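The Long Patience of the Stitch

Posted 16 February 2020 in Features, Craft and Hands

My grandmother kept her sewing in a round tin that had once held butter cookies, and I learned to thread a needle at her kitchen table before I learned to ride a bicycle. I bring this up because I have spent a good part of the winter reading, watching and asking about surgical suturing, and I kept being carried back to that tin. A surgeon I met in Villalba laughed when I told her so. She had learned on her grandmother's pillowcases, she said, and her grandmother had never found out where the pillowcases went.

Suturing is an old business, older than anesthesia and a great deal older than gloves. People have closed wounds with linen, silk, hair, and the twisted gut of sheep, and in some places they used the jaws of large ants. What has stayed the same through all of it is the small puzzle at the center. You have two edges that ought to be touching. You have a curved bit of metal and a length of thread. You have to bring the edges together firmly enough that they stay, and gently enough that the tissue between them keeps its blood supply and can get on with healing, which is a job no surgeon can do for it.

I had always supposed the hard part was the needle. Ask anybody who teaches this, though, and they will start talking about the thread, and they may go on talking about it until the coffee is cold. Thread has a memory. It comes out of its packet wanting to keep the shape it had in there, and it will curl, cross over itself and wander off in whatever direction you least want it. A beginner pulls. An experienced hand lets the loop lie where it is for a moment, decides which end is going to travel and which is going to stay put, and only then takes hold.

When the work is done through small openings, with long slender instruments in place of fingers, all of this gets harder and also (to my eye, anyway) rather beautiful. The tips have to do what a thumb and forefinger do without thinking. One holds while the other reaches, and then they trade. 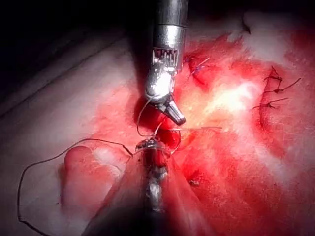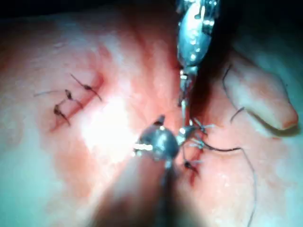 The knot itself is nothing exotic. Most of the ones I was shown are cousins of the square knot you may have learned at summer camp: wrap, catch the short tail, pull through, lay it flat, and then do the same again in the other direction. The trouble is all in the laying flat. Pull the two ends unevenly and the knot slides into a different sort of knot altogether, one that looks fine and holds poorly. I did this over and over on a foam practice pad one wet afternoon in Wamberg, at a training center that was kind enough to let me sit in the back row with the first-year residents. I tied 19 knots that I would have called finished. The instructor tugged at them with a little hook and was willing to keep 5.

She had us cut them all out and begin again, and she was very nice about it. Her advice was to watch the tissue and forget the knot. If the edges just kiss, stop. If they pucker or go pale, you have pulled too hard, and a wound that swells afterward will only make it tighter. She had a phrase for this that I have heard in slightly different forms from every teacher since: approximate, don't strangulate. I wrote it inside the cover of my notebook and have been tempted to apply it to packing suitcases.

Spacing is the other thing. Too far apart and the wound gapes between stitches; too close and you have crowded the edges with holes. There are rules of thumb, and the residents could recite them, but the older hands seemed to go by eye, the way my grandmother set buttonholes. One of them told me he keeps a length of thread tied to the handle of his desk drawer at home and ties knots on it during phone calls. He reckoned he had gone through some 400 in a month once, while his kitchen was being remodeled and he was on hold a great deal.

I came home with a practice pad of my own, and it sits on the kitchen table next to the fruit bowl. Most evenings I do a row while the kettle heats. My loops still go where they please, and the left hand is a good deal slower than the right, but last week I managed a run of three in which every knot lay flat and to the same side of the line. I left them in for two days before I could bring myself to snip them out.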